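La herencia de la tía de Prerov

Cuando mi tía se murió me dejó una deuda de 3000 coronas y una carta sin abrir. La deuda la pagué enseguida, por vergüenza. La carta la tuve dos meses en el cajón de los cubiertos, debajo de los tenedores buenos, y cada vez que ponía la mesa me acordaba de ella (¡y eso que yo ceno casi siempre de pie!).

La abrí en febrero. Decía: «Pregúntale a Farzad Salehi por el acordeón». Nada más, ni un beso.
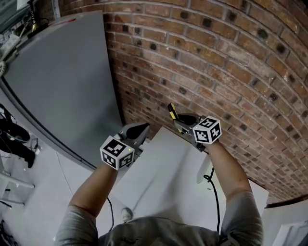

El señor Salehi

Vivía en Tranov, encima de una panadería cerrada, y me recibió en zapatillas. Le dije de quién era sobrina y se puso colorado hasta las orejas, un hombre de ochenta años.

- El acordeón lo vendí - me soltó, antes de que yo preguntara -. Por 40 coronas, a Parviz Ebrahimi. Su tía no me lo perdonó.

Me sacó té, me sacó nueces, me sacó una foto de un baile en la que mi tía se reía con la boca abierta. Yo nunca la había visto reírse así, y me quedé mirándola tanto rato que el té se me enfrió.

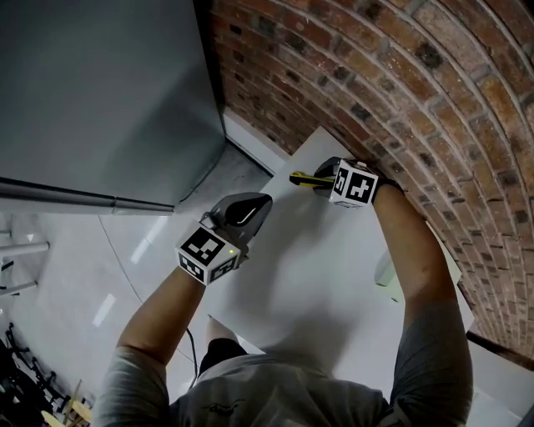
Le pregunté si se habían querido. Me contestó que tocaban juntos los domingos - ella cantaba fatal, dijo - y que un invierno hizo falta carbón. Luego se puso a buscar las gafas, que las llevaba puestas, y entendí que la visita se había terminado.

Me fui a buscar a Ebrahimi esa misma tarde, en el último autobús.

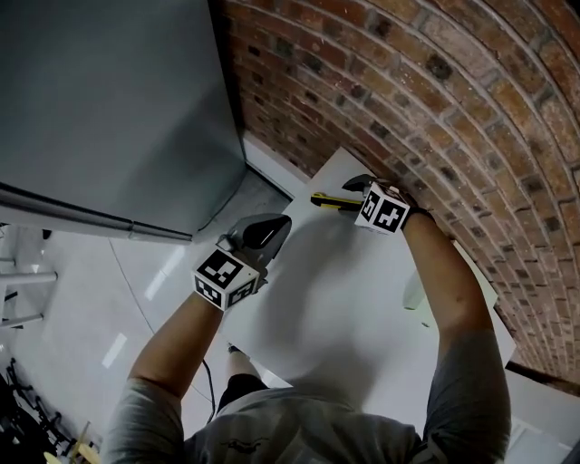

Ebrahimi había muerto también, pero su hija guardaba el acordeón en el desván. Me pidió 2000 y se lo dejé en 1000 y una bufanda. Me hizo esperar en el patio mientras lo bajaba, junto a una pared curva de ladrillo rojo, y allí ensayé lo que le iba a decir al viejo. No me salió nada decente. Al final volví a Tranov, subí las escaleras con aquel trasto a cuestas, y cuando abrió la puerta solo le dije que le faltaban dos teclas.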